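Part-time Assistant, Nivasero Framing & Paper Goods, Faltmont

Nivasero is looking for someone to help in the shop and the back room, 12 hours a week, with more in May when every graduate in town needs a diploma framed by yesterday. We have been on Etim Street for over 10 years and still get asked if we do keys. We don't do keys.

The job is mostly wrapping, cutting mats, answering the phone and telling people politely that the poster they rolled up in the trunk all summer will never be flat again. You will also mind the counter while customers choose between two shades of white. This can take most of an afternoon, and we ask that you not sigh where they can hear it.

No framing experience needed. You should be able to read a tape measure, lift a medium-sized mirror and stay calm around other people's wedding photos. Decent handwriting helps, as our labels are still done by hand and the last assistant's sevens cost us a very expensive piece of glass. 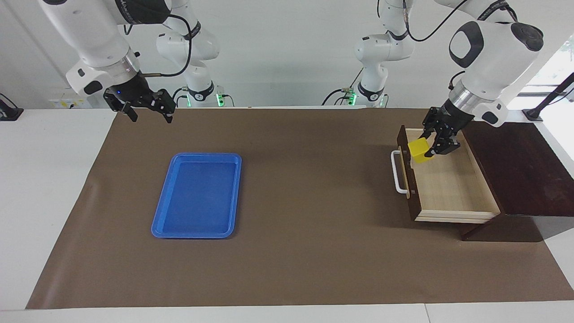
Pay is hourly and goes up after the first 2 months, assuming we all still like each other. You get a discount on framing, free offcuts and your own hook for your coat. Parking behind the shop is shared with Stekum Bakery, who are nice people but start early and block the gate – plan to walk if you can.

Hours are afternoons, with some give for school runs and dentists. We close at 5 and mean it.

To apply, drop a letter at the counter or put it through the door, marked for Chukwuemeka Garba. One page is plenty. Tell us what you've done, when you can start, and what is hanging on your wall at home – a calendar from the tire place counts. Letters should reach us by 15/07/2018. We'll call everyone who leaves a phone number we can read.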